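Week 6 – Light and Shade Indoors
Notes for the evening drawing class, Terence Lambert

Welcome back, everyone, and thank you for all those lovely kitchen corners you brought in last week! Before you reach for the dark pencil, do spend a minute or two with your eyes half shut, asking which wall is the lighter one. We nearly always draw the edges first – I still do it myself – and then wonder why the room feels flat.

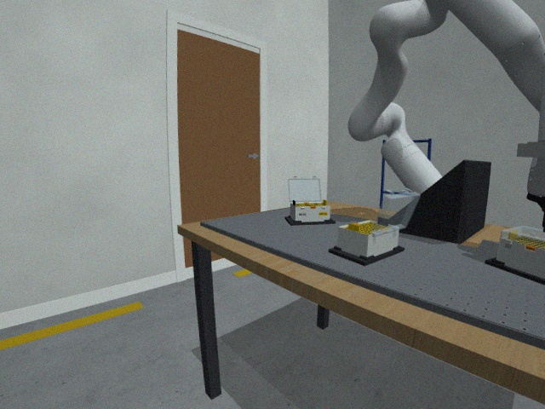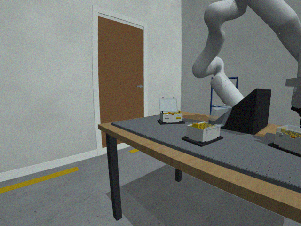

Two views of one room, with the brown door in a pale wall and a darker wall beyond.

Shade each wall as one big shape, very softly, and leave the skirting and door frames as bare paper for as long as you can bear it. Kojo Korletey asked about rubbing with a finger, and I'd say use a tissue, as skin leaves grease. For next time, please draw your own hallway twice, once by day and once by lamplight.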